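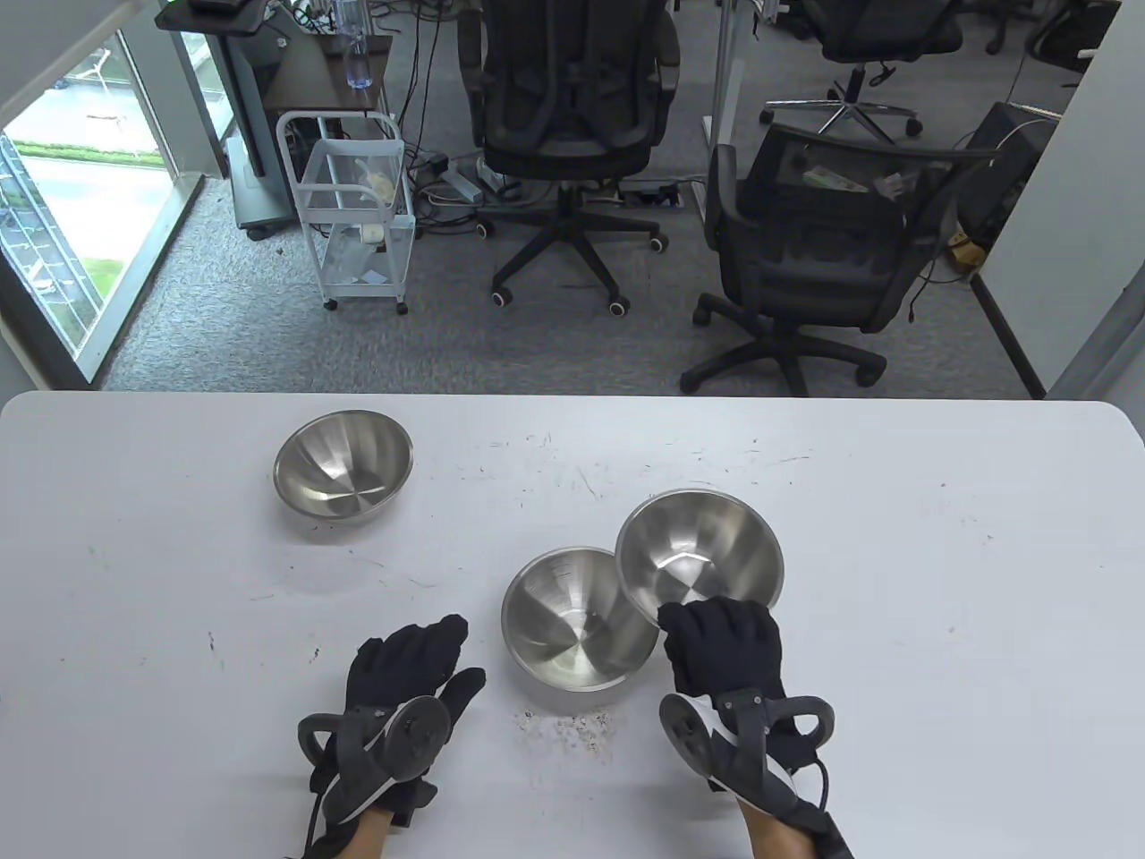
Sauerteig ansetzen und führen

Stand: November 2008

Ein Roggensauerteig braucht nur Mehl, Wasser und fünf Tage Zeit. Die Anleitung beschreibt den Ansatz mit Roggenmehl Type 1150. Mit Vollkornmehl geht es auch, der Teig wird dann fester und braucht etwas mehr Wasser.

Was Sie brauchen

500 g Roggenmehl
500 ml Wasser, handwarm
eine Schüssel mit hohem Rand
einen Teller oder ein Tuch zum Abdecken
eine Küchenwaage
ein Schraubglas für den Rest

Das Mehl sollte frisch sein. Ich nehme das Roggenmehl der Mühle Rastum, jedes andere ohne Zusätze ist genauso geeignet. Backmischungen funktionieren nicht.

Erster Tag

90 g Mehl mit 90 ml Wasser verrühren, bis keine trockenen Stellen mehr zu sehen sind. Abdecken, aber nicht luftdicht verschließen. An einen warmen Ort stellen, 25 bis 28 Grad sind gut. Der Backofen mit eingeschalteter Lampe reicht dafür meistens aus. Wer ein Ofenthermometer hat, prüft die Temperatur vorher einmal, manche Lampen heizen stärker als gedacht. Nach zwölf Stunden einmal kräftig durchrühren.

Zweiter Tag

Wieder 90 g Mehl und 90 ml Wasser zugeben und verrühren. Der Teig riecht jetzt oft unangenehm, manchmal nach Käse oder nassem Heu. Das gibt sich am dritten oder vierten Tag. Abdecken und warm stellen.

Dritter Tag

Noch einmal dieselbe Menge. Jetzt sollten Bläschen auftreten. Bleibt der Teig völlig ruhig, steht er wahrscheinlich zu kühl. In diesem Fall den Standort wechseln und mit dem nächsten Füttern 8 Stunden länger warten.

Vierter Tag

Von hier an größere Mengen: 110 g Mehl und 110 ml Wasser. Der Geruch wird säuerlich und etwas fruchtig. Der Teig kann sich jetzt verdoppeln, die Schüssel darf also höchstens halb voll sein. Falls nötig umfüllen.

Fünfter Tag

Die letzten 120 g Mehl und 120 ml Wasser einrühren und noch einmal zwölf Stunden stehen lassen. Danach ist der Sauerteig backfertig. Vor dem Backen 50 g abnehmen und im Schraubglas in den Kühlschrank stellen. Das ist das Anstellgut für das nächste Brot.

Aufbewahren und auffrischen

Im Kühlschrank hält sich das Anstellgut gut eine Woche. Danach auffrischen: 10 g davon mit 50 g Mehl und 50 ml Wasser verrühren, warm stellen, bis es deutlich aufgegangen ist, und wieder kühlen. Setzt sich oben graue Flüssigkeit ab, kann man sie abgießen oder unterrühren.

Bei Schimmel, auch bei kleinen Flecken, alles wegwerfen und das Glas auskochen. Rosa oder orange Verfärbungen sind ebenfalls ein Grund, neu anzufangen.

Der junge Sauerteig treibt noch schwach. Bei den ersten Broten gebe ich deshalb 5 g frische Hefe auf 500 g Mehl dazu. Nach dem vierten oder fünften Auffrischen kann man sie weglassen.

Im Winter

In einer kühlen Küche dauert alles länger. Mein Ansatz vom Januar brauchte sieben Tage. Eine Wärmflasche neben der Schüssel hilft, direkt auf die Heizung gehört der Teig nicht. Über 35 Grad wird er schnell zu sauer und verliert an Trieb.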